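Stamden Practice Support - Community Help
Topic: Skin clinics, setup and compliance

Question
Submitted by Feng-yi Fu

I am preparing to open a single-room skin clinic offering chemical peels and microneedling. My insurer has asked for a written consultation and consent procedure before cover begins in March. Is a signed form on the day of treatment sufficient, or must there be a separate consultation? I expect to see four clients per day at first.

Reply 1
Submitted by Lai-ching Leung

A separate consultation is advisable for any first treatment. Our clinic allows 60 minutes, covering medical history, current medication, previous reactions and a patch test where the product requires one. The client takes the consent form home and signs it at the treatment appointment. Please ask your insurer whether it specifies a minimum interval - policies differ on this point, and the wording of your own policy takes precedence over general advice.

Reply 2
Submitted by Ranier

We just use the form that came with the training course. No problems so far.

Reply 3
Submitted by Potden Clinic Office

Course forms are often too general for insurance purposes.
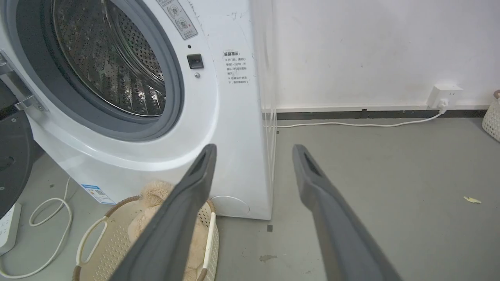 Each form should name the specific treatment, the known risks, the aftercare instructions and the practitioner responsible. Retain the signed copy with the treatment notes, and record any later change in the client's health as a dated entry. Photographs require their own written consent.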